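Fiber Cooperative Notes: Changes to the Wool Pool and Fall Dyeing Schedule

The Estivdale Fiber Cooperative has completed its review of this year's wool pool and is pleased to report that 352 fleeces were accepted from member farms. Grading was carried out at the Sikis barn under the direction of Halvard Vik. Members who delivered fleeces will receive a grading sheet by mail, together with a statement of the weight credited to their account. Questions about a grade should be sent in writing to the cooperative office and should include the tag number from the original bag.

The overall condition of the clip was good. Staple length was even across most of the Romney and Corriedale lots. The principal fault noted was hay and seed in the neck wool, particularly in flocks fed from overhead racks during February. Fleeces with heavy vegetable matter were not rejected, but they have been moved to the felting grade and credited at the lower rate. Members are reminded that skirting before delivery remains the responsibility of the grower. A lightly skirted fleece takes longer to grade and may be set aside until the end of the day.

Sorted wool will be sent to the Grekska mill for scouring and carding in two shipments. White lots will travel first, followed by the naturally colored lots, so that dark fiber is not carried over into the white roving. The mill has asked that we send no fleece showing a break in the staple. Ms. Roya Heydari will contact the owners of affected fleeces to arrange for their return or for sale as garden mulch.
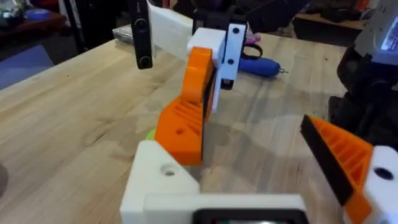 Members may elect to take their share of the pool as roving, as finished yarn, or as a cash payment. The yarn will be spun in two weights this year, a sport weight two-ply and a worsted weight three-ply. The lace weight offered last season has been discontinued owing to low orders, and the remaining skeins will be sold at the office while they last. Election forms are enclosed with the grading sheets. Where no form is returned, the share will be issued as roving, in keeping with past practice.

The cooperative has also set aside 2,000 skeins of undyed worsted for the fall dyeing program. Mr. Kianoush Mirzaei will again supervise the madder and weld vats, and Ms. Ye-seo Shim will be responsible for indigo. The indigo vat will be run at the end of the program, after the yellow lots have been rinsed and dried, in order that a portion of them may be overdyed to green. Members wishing to have their own handspun included should wash the yarn thoroughly, tie each skein loosely in 4 places with undyed cotton, and attach a waterproof label bearing their name. Skeins tied too tightly will show white bands at the ties. Superwash yarn and blends containing nylon cannot be accepted, as they take up color at a different rate from the rest of the lot.

Growers of dye plants are invited to contribute. Dried marigold heads, walnut hulls and onion skins are all welcome, provided that they are free of mold and delivered in paper bags. Fresh plant material should not be brought to the office.

The drum carder and the skein winder owned by the cooperative have been serviced and may again be borrowed. The loan period is 2 weeks. Both must be returned clean, with all fiber removed from the carding cloth. Mr. Keyvan Vahidi maintains the loan book and will accept reservations by telephone or at the office counter. The large Pakzad floor loom is not available for loan, but members who have completed the warping class may reserve time on it during regular office hours.

Prices for the finished yarn will be set once the mill has confirmed its charges, and a shade card will be available at the office counter. Orders from members will be filled before any yarn is offered to shops.

Issued by the cooperative office, Estivdale, July 20, 2025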